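About us

Ondov Strings is a small school of string playing on the upper floor of the old Gruluvach printing works. We teach cello, viola and double bass to children and adults, and we have a chamber music programme that runs through the school year. We do not teach violin beyond the first two years. Pupils who want to carry on with it after that are passed to colleagues elsewhere in town, and we are happy to give names on request.

How the school began

The school was started by Silvia Machala, a cellist, who had been teaching at home and had run out of hours and chairs. She rented a single room on the ground floor of the printing works and put a notice in the window of the music shop. Jonas Brunner, who plays double bass, answered it because he was looking for somewhere to leave his instrument between rehearsals. He stayed as a teacher. The move upstairs came three years later, when the bookbinders left.

We now have 4 teaching rooms, a rehearsal room and a small library of parts. The library holds 1077 sets, most of them chamber music, and pupils may borrow from it without charge. It was built up largely from the collection of a retired orchestral player who asked that it be kept together and used. His pencilled bowings are still in many of the parts. Please do not rub them out, even if you disagree with them.

Who teaches here

Silvia Machala teaches cello at all levels and directs the school. She studied in two countries and played in a chamber orchestra for eleven years before turning to teaching full time. She takes most of the beginners herself.

Jonas Brunner teaches double bass. He uses the German bow and will teach either. His younger pupils start on an eighth-size or quarter-size instrument, and we have several of these for hire.

Dede Tetteh teaches viola, and violin to those in their first two years. She also leads the sight-reading class and the junior ensemble.

Teemu Saarela coaches the chamber groups. He is a viola player and spent a long time in a professional quartet. He is with us during term only and does not take individual pupils, although he will sometimes hear an older student before an audition.

Alistair Purves is our accompanist. He plays for exams, auditions and the summer concert, and teaches a short course in keyboard harmony for string players. The course is open to anyone who can read the bass clef.

How we teach

Individual lessons last thirty, forty-five or sixty minutes. Beginners under nine have thirty minutes, and a parent or other adult is expected to sit in for the first year. We ask the adult to take notes, and it helps a good deal if they can tune the instrument by the end of the first term. Silvia runs a short tuning session for parents every September.

We do not follow any one published method. For the cello, most pupils begin with open strings and simple tunes learnt by ear, and reading comes in during the second or third month. Viola pupils who come to us from the violin spend some weeks on the alto clef and on the weight of the bow arm before they are given repertoire. Bass pupils play in an ensemble from the first term if they can manage it, even if the part is only a few notes long.

Scales are set every week. Exams are optional and roughly half of our pupils take them.

Chamber music

Every pupil above elementary level is offered a place in a chamber group. Groups are made up in September and stay together until the summer. They rehearse weekly, with coaching from Teemu in alternate weeks. Pupils are expected to know their own parts before the first rehearsal. We try to match people by level first and age second, so a group may well include both a schoolchild and an adult.

We also have an adult string orchestra, which meets in the evening at 7.30 and is open to players who are not otherwise pupils of the school. There is no audition. New members should be able to play in first position and to count rests.

Concerts

There are two informal concerts in the winter and a longer one in July. The winter concerts take place in our rehearsal room, which seats fifty. For the July concert we use the Abdel Hamid hall, across the river, which seats 500 and has a good piano. We have never filled it, but the sound is kind to cellos and the stage has room for the basses. Admission is free and there is a collection for the instrument fund.

Instrument hire

The school owns 20 instruments for hire, mainly small cellos and basses. Hire is by the term and includes a bow, a case and one change of strings a year. Repairs are carried out by the Nuvis workshop, and hired instruments should not be taken anywhere else. Please tell us about open seams, fallen soundposts or slipping pegs as soon as you notice them. Nobody is charged for ordinary wear.

Joining

We take new pupils at the start of each term, and in mid-term if a place comes free. Anyone interested is asked to come for a short meeting with the teacher concerned. There is nothing to prepare, and complete beginners need not bring an instrument. There is usually a waiting list for cello. Viola and bass places are easier to find.

A small number of reduced-fee places are paid for from the instrument fund and from donations. Ask Silvia about these.

Finding us

The entrance is in the yard behind the printing works, up the outside stairs. There is a goods lift for basses, and for anyone who cannot manage the stairs. Ring the lower bell and somebody will come down with the key. The office is open from 2 pm until 6 pm in term time.
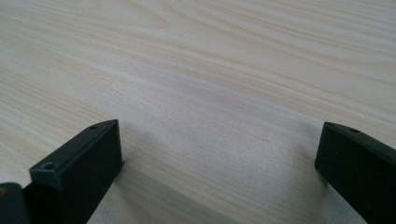 Page last changed: July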